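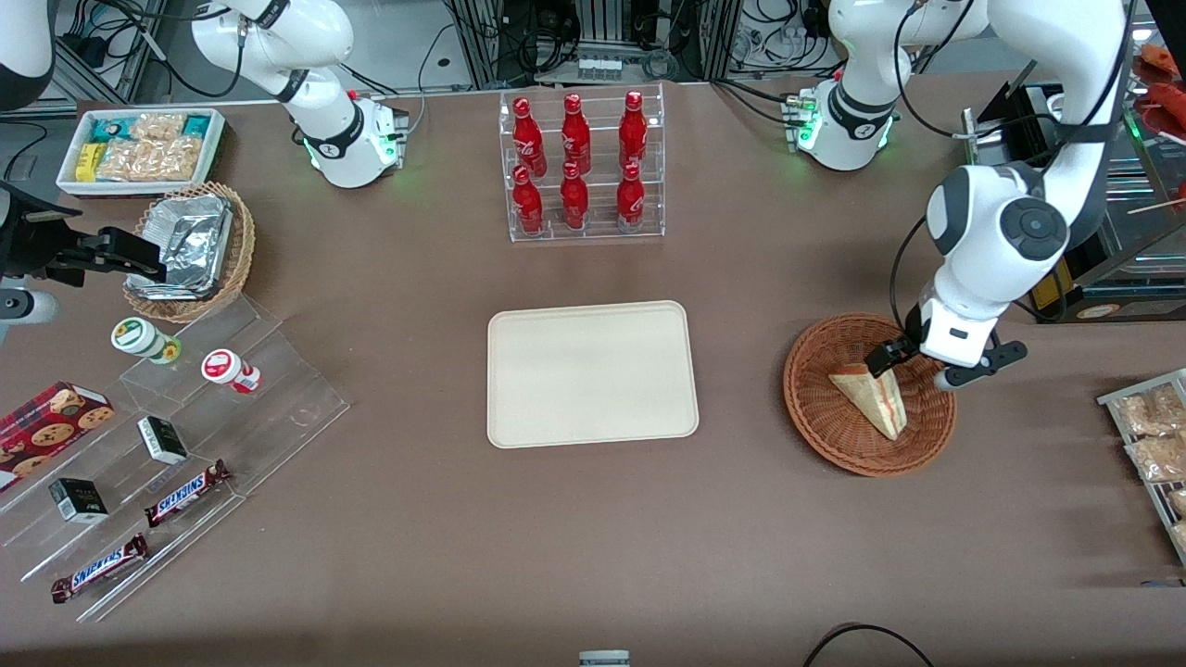
Speaker notes - "Packing a lunch with two arms", Dunum workshop, Monday evening slot

Slide 1
Say hello, say which bench is mine. The project is called Plomard. It's a two-arm table that picks snacks and puts them on a tray. I built it in the shared workshop at Dunum, evenings only, starting in March.

Slide 2 - the layout
Tray goes in the middle, between the two arms, and everything else goes round it. I tried the tray at the front edge first and the arms had to stretch for it. Bottles are on a clear two-tier rack behind the tray. Sandwich basket on one side, foil containers in the basket on the other. Chocolate bars and small boxes on the stepped stand.
Mention that left and right mean the robot's left and right. People facing it get this wrong, me included.

Slide 3 - grippers
Both are parallel grippers with two fingers. Fine on boxes. The sandwich is the hard one: it sits tilted in the basket, the bread gives, and too much force squashes the filling. I set the grip limit by hand, in small steps, on a scale up to 2,048. Pass round the spare fingers.

Slide 4 - control
The software is Fliltik, running on an old desktop. One arm moves at a time over the tray. They can both reach into their own baskets together. I had them crossing over the tray at first and it cost me a wrist cover.
Cables: keep them at the back where you can. Every loop on the table top is something to catch.

Slide 5 - results
149 tries at the sandwich, 100 good ones. A good one means on the tray and still in one piece. Boxes did better - I have not kept proper figures for those. Don't guess if asked.

Slide 6 - what's next
Foil containers. They crush and they shine, and the camera doesn't like either. Yupanqui is the next version, same table, softer fingers.

Questions. Switch the arms off before anyone comes up to look.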